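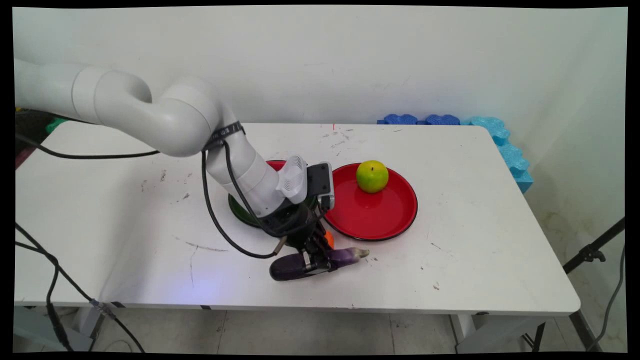
Eggplant on the white table, with the green apple on its red plate.

Plates and Produce: Gallery

Damián Rosales
January 8, 2022

This page goes with the tableware pages for the Clestden kitchen. It covers the red plates, the white table and the produce that gets set out with them. Click the picture for the larger version.

The eggplant
Long and glossy, dark purple, lying on its side in front of the plates. The thick end is at the left and the pale stem at the right. Eggplants this shape are sold as Long at the Kornau market and they slice evenly, so we buy them for grilling. Rounder ones go into stews.

The apple
One green apple, a little yellow in the skin, stem up. It sits toward the back of the plate. We keep green apples for baking and eat the leftover ones with cheese.

The red plate
Round, with a black rim. The plates in this set came from Fluvex, 24 in the first order and 10 more the following March. The glaze is the same across both orders. They go in the dishwasher on the lower rack, and they stack best with a sheet of paper towel between them.

The second plate
To the left of the first and nearly touching it. The inside is red on this one too, but the outer rim is dark green. Both rims are in use in the kitchen, and people mix them on the table as they like.

The table
White top, rounded at the corner. It has scuffs and faint stains, mostly in the middle and on the left, and a thin red mark near the back edge. Dish soap and a soft cloth are fine for everyday cleaning. Please don't use scouring powder on it. A new top of the same size was quoted at 3,688, and a plain one without the rounded corners at 3,000. We are keeping the old one for now.

The floor
Gray tile. Sweep first, then damp mop.

Other pages: Bowls and Cups, Serving Trays, Pantry Shelves. Corrections to the plate list can be sent to Damián through the contact form.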